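Galleries > Workshop > Server teardown

Server teardown, June

The Nuvmont workshop had a rack to clear, and one of the older machines in it was set aside for parts. Heriberto Apaza and Annelies Fankhauser took it down over three evenings. This page collects the notes from the bench. Entries are in the order the work was done. Where there was nothing worth showing, the note stands alone.

First evening

Out of the rack. The rails were stiff and one catch had to be eased back with a flat screwdriver. Two people carried the machine to the bench. It can be done with one, but the chassis is long and the weight sits toward the back.

Asset sticker. The old sticker read 37, written in marker. Annelies entered it in the parts book before anything was opened, so that every piece can be traced back to the same machine.

Lid. It slides back and then lifts. There was dust along the front and very little anywhere else. Ermanno Bellini went over it with a soft brush before the first part came out.

Drives. Each one was pulled in its carrier and labeled with the bay it came from. The disks themselves went to Theresia Tanner for wiping. The carriers stay with us, as they are always short when somebody puts a machine back together.

Second evening

Fans. These unclip and come straight up. One had a worn bearing and was thrown out. The others are in the fan drawer.

Memory. All of it came out and was put into antistatic bags. Yao-tsung Choi tested the modules in the other machine the same night. Everything passed except one, which is marked with red tape and should not go back in the drawer.

Heatsink and processor. The screws were loosened a little at a time, going corner to corner. The paste had dried hard and needed a few minutes with alcohol and a lint-free cloth. The processor is in a plastic clamshell in the small parts cabinet, on the same shelf as the Tridine boards.

Third evening

The board was left in the chassis for now. Heriberto wanted to look over the layout before deciding whether to pull it or keep the chassis whole as a test bed.
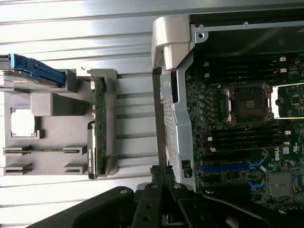

Dell board in the open chassis, processor socket empty. Memory slots are above and below it, and the blue expansion slots are farther down. Gray drive carrier at left.

Socket. It was checked under the magnifier and no bent contacts were found. It still needs a cover — there is a bag of them in the Udum box, but none of the ones we tried fit well. Until one turns up, please keep the lid on the chassis and keep fingers and tools away from the contacts.

Expansion cards. Two came out, a network card and a storage controller. The network card is already in use on the second bench. The controller is shelved with its cable, and the two should stay together.

Screws. They are in a jar with the sticker number on the lid. The short ones for the drive carriers are in a separate bag inside the jar.

Where things are now

The chassis and board are on the lower shelf by the door. Memory, processor and controller are in the parts cabinet. Văn has asked for the rack rails and will collect them after 9 in the morning, so they are leaning by the entrance.

Anyone who wants the chassis for a build should write to Annelies first. If it has not been claimed by the next clear-out, the board will be pulled and the metal will go to scrap.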